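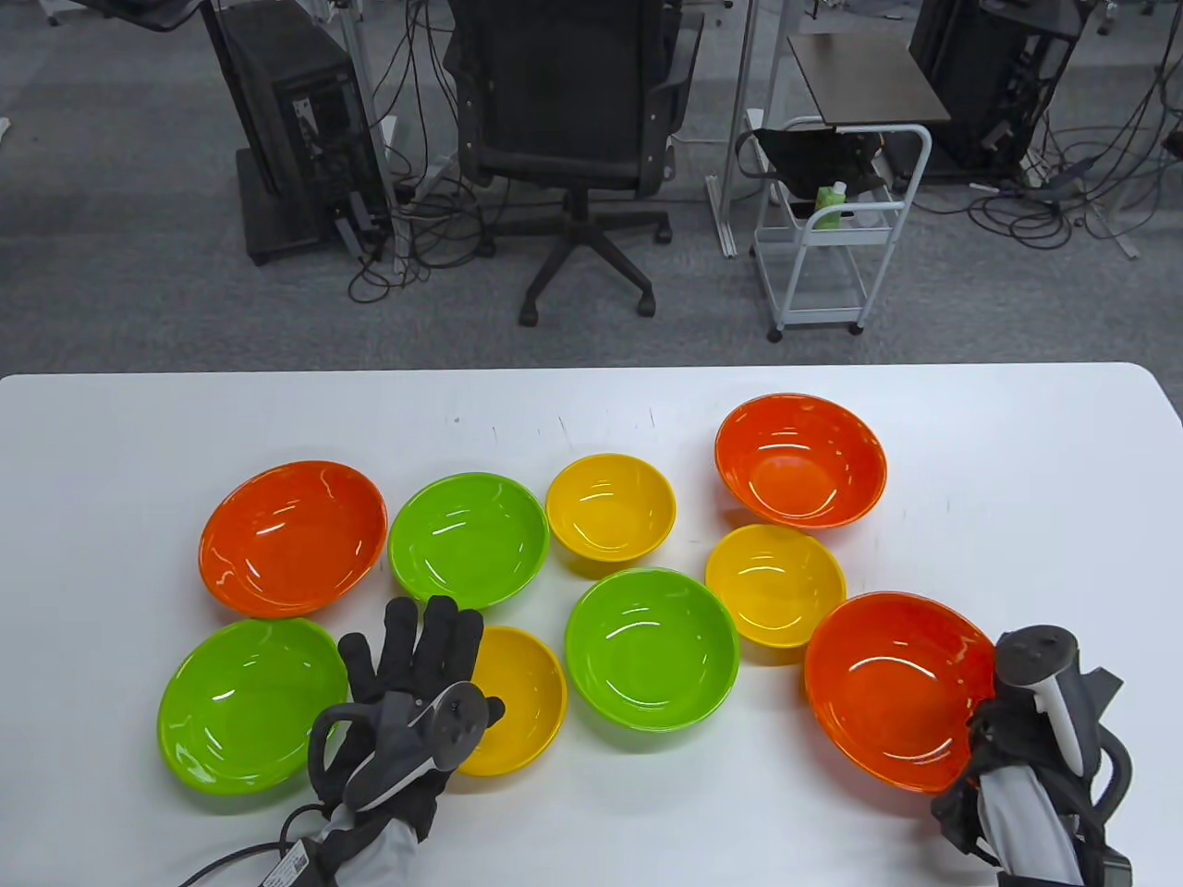
Kitchen & Dining > Bowls, Plates and Storage

Thread: Stack plastic bowls by color or by size?

potluck_pat
Posted 10/8/23

I have nine plastic bowls, three orange, three green and three yellow. They came from Goletti and the sizes are all over the place. They take up the whole end of a table when they are spread out. I have one shelf for them, 13 inches deep.

Right now I do three stacks, one per color. My sister says to put the widest on the bottom and ignore color. Which do you do?

drawerfull
Reply #2

By size. Color looks nice for a day and then you need the big one and it's under two others.

sift_and_stir
Reply #3

By color here. I use orange for salad, green for anything raw, yellow for snacks. If they were mixed I would have to take the whole stack down to find the right one. We had 82 people at the October supper and I could tell anyone in the kitchen "grab a green" and get the right bowl.

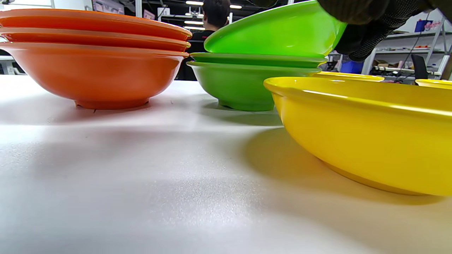 Orange, green and yellow, with the top green one raised

potluck_pat
Reply #4

The green stack is the one I have trouble with. They grab each other. If I press the top one down it does not want to come back up, so now I set it in at a tilt and let it drop.

drawerfull
Reply #5

That is two bowls that are too close in size. A size stack fixes it.

potluck_pat
Reply #6

Tried it. Then the orange ones stuck to the green ones.

mrs_lidless
Reply #7

Put a paper towel between them. Also check that they are dry all the way down by the foot. Water sits in there and makes a seal. Mine are Zernemix, a different shape, and they did the same thing until I started leaving them upside down on a rack overnight.

sift_and_stir
Reply #8

Second the paper towel. Coffee filters work too if you have the big ones. I bought a box of 1000 years ago and still have most of it.

drawerfull
Reply #9

Paper towels between bowls is a lot of fuss for plastic. I would just get rid of three of them.

potluck_pat
Reply #10

Not getting rid of any. Does anybody know how to keep the shine? The orange shows every mark once it's under a light.

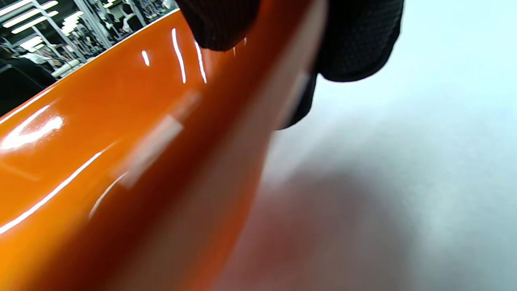
Orange, close up

mrs_lidless
Reply #11

Soft cloth, dish soap, no scrub pad. And lift them out of the stack, don't slide them. Sliding is what dulls the outside.

orkiv_owner
Reply #12

I have the Orkivgate set and ran it through the dishwasher 374 times by my own tally on the inside of the cabinet door. Top rack only. Still glossy. I don't think hand washing matters as much as people say.

mrs_lidless
Reply #13

Depends on the plastic. I had a set go cloudy in one winter on the top rack. I would not tell somebody to do it with bowls they want to keep.

orkiv_owner
Reply #14

Fair enough. Mine say dishwasher safe on the bottom. Pat, look at yours.

potluck_pat
Reply #15

Nothing on the bottom of mine that I can find. I'll wash by hand. The yellow ones are what I worry about, I had turmeric rice in a yellow bowl from another set and it left a ring.
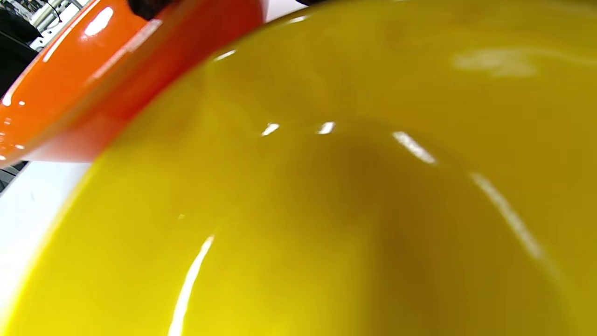
So for now nothing with turmeric or tomato goes in the yellow. Chips and rolls only. I'm keeping the three color stacks, paper towel in the green one, and the big orange bowl will sit on top of the fridge when the shelf is full.

drawerfull
Reply #16

Still say by size. For the turmeric, baking soda paste, leave it an hour, rinse. It took most of the stain out of a Sánchez pitcher I have.

sift_and_stir
Reply #17

Sun works on turmeric too. Set it on the porch for an afternoon.

potluck_pat
Reply #18

Will try the porch first. Thanks all.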